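Fustimska Open Day Bench

README and data card for the simulated tabletop set shown at the open day

Last edited Sunday, August 11, 2019

What this is

Fustimska Open Day Bench is the set of simulated robot episodes we ran on the big screen during our July open day, packed up so that visitors can take it home and poke at it. A lot of you asked for exactly this at the end of the afternoon, which made us very happy, so thank you for pushing us to tidy it up!

Everything in it is rendered. There is one arm, one table, a handful of objects, and a workshop hall behind it all. The episodes are short pick-and-place jobs, some driven live by visitors at the demo stand and some driven by our scripted planner, Caso, during the talks.

If you came on the day, you may find your own run in here. Runs are stored without names, so you'll have to recognize it by your driving.

What happened on the day

We had three stations. The first was the driving station, where you sat down with a hand controller and tried to move a small part from one place to another. The second was the replay station, where you could scrub back and forth through a run and watch the joint angles go by as curves. The third was the talk corner, with Caso doing the same jobs on its own while one of us talked over it and took questions.

The driving station had a line all day. The thing people found hardest was depth. On a flat screen it's tough to judge how far the gripper is from the object, and most first runs closed the fingers on empty air. By the second or third try nearly everyone had started using the shadows as a guide, which is a lovely thing to watch somebody work out for themselves. Younger kids got there fastest.

The replay station was quieter but people stayed longer. One group spent most of the afternoon arguing over a single run and whether the part slipped or was let go on purpose. (The log says the fingers opened. Sorry, team slip.)

What's in the download

1,000 visitor episodes from the driving station
3,200 scripted episodes from Caso
9 background and lighting setups
A short text label for each episode, such as "put the part on the tray"

Each episode is a folder. Inside it are the rendered frames, a file of joint positions, a file of gripper openings and a small info file with the label, the setup number and whether the goal check passed. Failed episodes are included and marked as failed. We like the failures and we think you will too, especially the long ones where the driver almost gets it and then backs off for another go.

The two groups are kept in separate folders, visitors and caso. Please don't mix them without noting it. Visitor runs are slower, they wander, and they have pauses in them where somebody turned around to talk to a friend.

How to look at it

Unpack the archive anywhere and open the viewer, Telow, which comes along in the tools folder. Point it at an episode folder and press play. The left and right arrow keys step one frame at a time. Press J to show the joint curves and G to show the gripper opening.

If Telow is slow on your machine, turn on the half-size option in the settings. It looks fine at half size and runs far better on old laptops.

You don't need Telow to read the data. The frames are ordinary image files and the rest is plain text with one line per time step, so a spreadsheet will do for a first look.

The world on the screen

The hall was built by Feng, our small scene project, and it was the part visitors pointed at most. We wanted the arm to work in front of a place with real clutter in it, with steel columns, stacked materials and a big raised cabin with glass along the top, all a little out of focus. A plain gray backdrop is easier to render but it makes for a dull afternoon, and it's also too easy on any vision code you might want to try.

The tabletop objects are simple on purpose: boxes, blocks, a shallow tray, a long board, a tool or two.

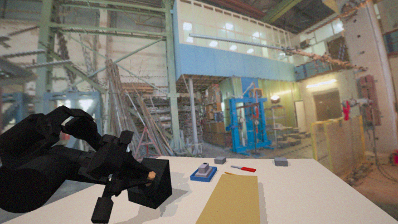

Can I use these episodes to train a controller for a real arm?

You can try, but plan on extra work. Contact and friction are simplified in our simulator, so grips that hold here may not hold on a bench. The motion is a good starting point for early tests, and a modest number of real runs on top of it will help a lot.

Known problems

Some visitor episodes start with a second or two of no motion while the driver got settled. We left that in.

The goal check is strict about tilt. A part that lands in the right place but leans on something can be marked as failed. If you care about this, check the last frame yourself.

Text labels were written by us after the fact for visitor runs. Where a driver clearly gave up on the job and started pushing things around for fun, the label still gives the original job.

Shadows are soft in all setups. Code that expects hard edges will be disappointed.

Using and sharing

The set is free for teaching, hobby and research use. If you show it somewhere, please mention Fustimska Open Day Bench so people can find this page. You may change and pass on the files as long as this README goes with them.

Found a broken episode? Send us the folder name and the frame number where it goes wrong, and we'll fix it or pull it from the next version. Joint files that stop early are the ones we'd most like to hear about.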